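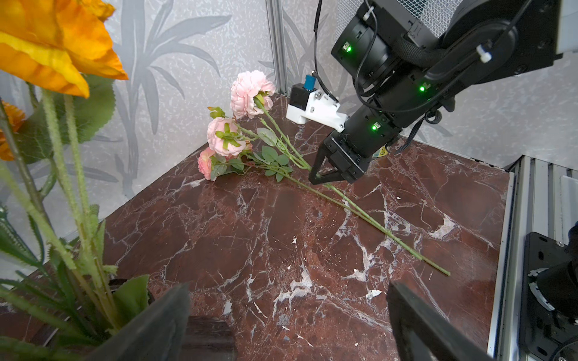

How often should artificial flowers be cleaned?

Dust them once a fortnight and wash them twice a year, in February and again in July. Flowers kept in a kitchen collect grease as well as dust and may need a further wash between the two.

Dusting

Use a soft, dry paintbrush or a hairdryer on its coolest setting. Hold each bloom by the stem, just under the head, and work from the centre outwards. Ruffled petals, such as those of a carnation, hold more dust than the broad petals of a rose and should be brushed fold by fold. Serrated leaves are best wiped singly with a barely damp cloth.

Washing

Test one leaf first. If colour comes off on a white cloth, do not wash the bunch. Otherwise, add 2 drops of washing-up liquid to a bowl of lukewarm water, dip the heads briefly and shake them over the sink. Do not soak the stems, as the wire inside many of them will rust. Dry the flowers head down, away from direct sun.

Care of the table

Marble is marked by vinegar, lemon juice and most bathroom sprays. Members are advised to use plain water with a little mild soap, followed at once by a dry cloth. Stems with cut ends should be laid down gently and never dragged, for exposed wire will scratch a polished top. Small chips may be filled by a stone repairer; household glue turns yellow and is not recommended.

Arranging

Bend the stems by hand before placing them in the vase. For a low table arrangement, allow 200 mm from the rim to the tallest bloom. Pale pinks and peaches sit well together against a dark surface.

This page was last checked on 1st February.

Dradora Household Advice Service

Related pages
Removing candle wax from stone
Washing silk lampshades
Storing vases safely
Caring for patterned wallpaper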